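Tarkville abre un punto de intercambio de ropa en la antigua oficina de correos

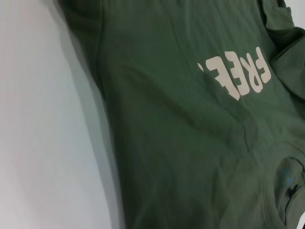 Una camiseta de algodón verde oliva sobre una superficie blanca.

Los vecinos de Tarkville pueden dejar desde este mes la ropa que ya no usan en el local de la antigua oficina de correos, y llevarse a cambio otras prendas sin pagar nada. El servicio se llama Tudari y funciona con un sistema de puntos muy sencillo: cada prenda entregada vale un punto, y cada punto permite elegir una prenda de las perchas. Los abrigos y los zapatos valen dos.

La iniciativa es de Karine Beaulieu, que vivió varios años en Nesville y conoció allí un local parecido. «En Nesville yo vestía a mis dos hijos casi por completo con ropa de intercambio», explica. «Cuando me mudé a Tarkville busqué un lugar igual y no lo encontré. Entonces pregunté en el ayuntamiento qué se podía hacer.»

El ayuntamiento cedió el local por un plazo de 18 meses y pagó la pintura y la nueva instalación eléctrica. Las perchas y dos espejos grandes los ha donado la tienda de telas Chaturvedi, de la calle del Molino, que además ofrece arreglos de costura a precio reducido para las personas inscritas.

En enero, antes de la apertura, se hizo una recogida de prueba en la biblioteca. Se recibieron 960 prendas, la mayor parte de adulto. Faltan sobre todo ropa de niño de entre cuatro y diez años, pantalones de trabajo y botas de lluvia. Hasta hoy se han inscrito 157 personas.

La ropa debe entregarse lavada y sin agujeros. Se aceptan prendas a las que falte un botón, siempre que se avise en el mostrador. No se aceptan ropa interior, bañadores ni almohadas. Cada persona puede traer como máximo 15 prendas por visita, porque el espacio para clasificar es pequeño y el almacén está en el piso de arriba, sin ascensor.

Lo que permanezca en las perchas más de tres meses se enviará a un taller de Nesville, donde las camisetas y las sábanas se cortan para hacer trapos de limpieza. Los puntos no caducan y se pueden regalar a otra persona inscrita.

Beaulieu quiere organizar también una tarde de costura al mes, en la cual cada uno traiga una prenda para reparar. La primera estará dedicada a las cremalleras. Para esta actividad hay que apuntarse en el mostrador, y se pide a quien tenga máquina de coser portátil que la traiga.

El local abre por las tardes, de 16:30 a 19:30. La entrada está por el patio, al lado del aparcamiento de bicicletas. Para inscribirse basta con presentar un documento con la dirección; los menores necesitan la firma de un adulto.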